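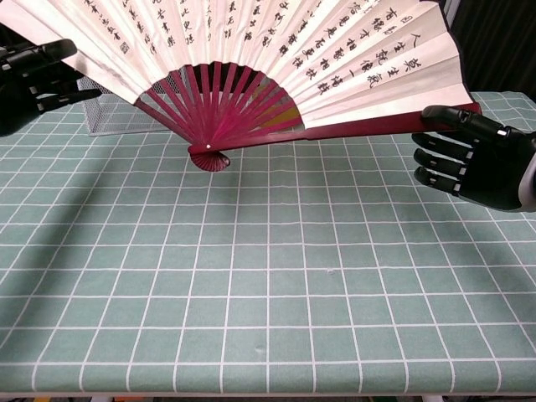

I had been meaning to get to the Larkeck paper and fan fair for years, and every July something came up, so when my sister-in-law called to say she had a spare seat in the car I said yes before she had finished the sentence. It's a two hour drive if you don't stop, and we stopped twice (once for coffee and once for peaches), so we rolled into the field they use for parking just after 10 in the morning with the windows down and juice on our chins.

The fair is held in the old Fendden hall, a long brick building with high windows that makes everyone's voice sound a little grander than it is. There were 103 exhibitors on the printed plan, which I folded wrong immediately and never got flat again. Marbled papers were near the door, then bookbinders, then a whole corner of kites, and the fans had the far end where the light is best. I went straight there and my companions didn't see me again until lunch!

Folding fans are my weakness, the calligraphy ones above all. I don't read Chinese, I should say that right away, but I could look at brush writing all day long. The big fan I fell for was spread wide over a sage green cloth with a thin white grid on it. The leaf was the palest cream, going toward pink, with the characters running down it in columns, one after another across the pleats. When a brushstroke lands on a fold it gets a tiny bend in it, and your eye straightens it out again without being asked. Over toward the left was a small red square seal next to the end of a column, and the ribs were a deep magenta red, very glossy and dramatic against that quiet paper. Even the rivet pleased me, one tiny white dot with a bit of magenta hanging just under it.

The demonstrations were run by Godelieve Groen, who has been mending fans for 30 years and has the patience you would expect. She talked us through how a leaf is folded before the sticks go in, and how you open a fan the gentle way, easing it along a few ribs at a time and keeping hold of the guard sticks, those two sturdier slats on the outside. I have been flicking mine open like an opera villain since I was a girl, so I kept very quiet during this part. She also said to store them closed, with a loose paper band around the middle, and away from a sunny window. Mine hang on a wall opposite a sunny window. I am going to have to do something about that.

After her talk there was a small workshop at the next table, 8 places, and I got the last one by being shameless about my elbows. We each had a blank pleated leaf and a set of plain sticks, and the job was to slide one into the other without tearing anything. It took me most of an hour. The fan I made opens beautifully to the halfway point and then has a think about it, and I love it dearly. The woman beside me had made hers so neatly that I asked if she wanted to swap, and she laughed but she did move it to her other side.

Lunch was in the courtyard, dumplings and a cucumber salad from the Wojcik stand, and it was worth the line, which was long. Get there before noon if you can. Then back in for the dealers. Forketti had two tables of older fans and trays of loose tassels and beads for people who restring their own, and the young man minding them let me look through every single tray. Prices ran from pocket money up to 200 dollars for the ones in boxes. I came away with a plain bamboo fan, a packet of bands for storing the others, and a dark red tassel that matches nothing I own.

A few practical notes if you're thinking of going next summer. Parking is on grass, so wear flat shoes. The hall gets warm after lunch, though you will be in the right place to do something about it. Several of the smaller tables take cash only, and the workshop list goes up when the doors open and fills fast. The restrooms are at the kite end, down four steps. We left at closing time and I fanned myself the whole way home with the one that sticks.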